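# Clalten 4 wireless headset kit for school theater

If your stage crew still runs a show by waving flashlights at each other across the wings, please read on. The Clalten 4 is the backstage headset kit we get asked about most by drama teachers, and it's the one I'd pick for a high school musical every time!

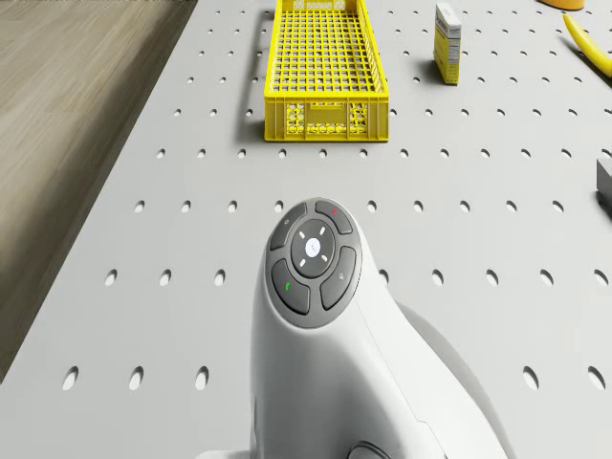
The kit gives you 4 single-ear headsets, 4 belt packs and one base station. Everybody can talk at once, so your stage manager can call a light cue while the fly crew answers (no push-to-talk, no stepping on each other). Range is up to 389 feet in a clear line. Walls will eat into that, so put the base station high up and near the booth if you can.

**What you get**

- 4 headsets with foam ear pads and bendable mics
- 4 belt packs with a locking clip
- Base station and power supply
- Charging dock that takes 5 belt packs
- Laminated cue-calling card, written by Gyula Jakab, who stage-managed for years before he joined us at Arkport

The spare slot on the dock is there for a fifth pack, sold separately as the Andale add-on. Directors love having one in the house during tech week - you can whisper a note to the booth instead of shouting it over the overture.

**Setting up**

Charge everything overnight, switch on the base station first, then the packs. They pair by themselves and the light turns green. Mute is the big round button, easy to find in the dark, even with gloves on.

The older Omerović packs don't pair with this base, sorry! They use a different radio band.

**Price and ordering**

$1,262 for the full kit. School purchase orders are welcome. Send yours to Haris Pavlović on our schools desk, with your opening night on it, and he'll tell you if we can make the date. Orders for fall shows opened in August 2020 and ship in the order they come in.

Ear pads and clips are stocked as spares.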